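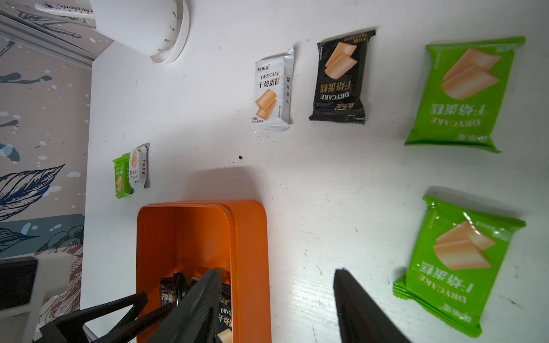 Kátia Teixeira wrote that she would sort them by the date on the back before doing anything else, and that the flavours could wait. She had lost half a carton the year before by eating whichever colour she fancied.

The post she was replying to, from Eero Hämäläinen:

Storing individually wrapped dry cake once the outer bag is open

We order dry cake (干焙蛋糕, the packets say DRYCAKE) for the break room and it comes in mixed colours, green, black and white. Once the outer bag is open the packets end up all over the white table by the wall, and people take one and leave the rest where they fell. I have a white plastic container with slots along the side that I could use. My worry is that the slots let air in and the cake goes soft. Would a sealed tin be better? The room is warm in the afternoon. We get through a bag in almost 3 weeks.

Posted 2022-09-11, viewed 154 times

Kátia Teixeira

As I said, dates first. Mixed bags can have different dates in them. Put the oldest at the front of the container and the newest at the back, and top up from the back.

The slots don't matter. Each packet is sealed at the crimped ends and that is what keeps the cake dry. A tin would only help if you were opening packets and putting half of them back, and I hope your colleagues don't do that. Check the crimps when you unpack. If one has come open, eat it that day or throw it out.

Stand the packets on their short edge, all facing the same way, like cards in a box. You get far more in than if you lay them flat, and people can read the front without tipping everything out. Mixed sizes are a nuisance. I keep the small ones in a row of their own, otherwise they slide down between the large ones and turn up months later. Don't press them in tight, as this sort of cake breaks at the corners and you are left with a packet of crumbs.

Warmth is the part I would change. Move the container to a cupboard if the sun reaches the table. I had some by a window in June and the cake tasted stale well before the date, although the wrappers looked fine.

Valentin Deschamps

just put them in a bowl, they won't last 3 weeks in my office

Vilja Vuorinen

I agree with most of what Kátia says, but I would keep the tin in mind if you have ever had ants. Thin wrappers do not stop them. We use a Hakala tin with a clip lid for the spare stock and put out a small number of packets at a time in an open tray. When the tray is empty somebody fills it from the tin. It also slows people down a bit.

Wipe the table when you refill. Dry cake sheds crumbs as soon as it is opened, and they collect along the edge by the wall where a cloth doesn't reach well — an old dry paintbrush gets them out.

Eero Hämäläinen

Thanks. I checked the backs and there are 2 different dates, 4 months apart, so I will sort by those. The container is going in the cupboard. No ants so far.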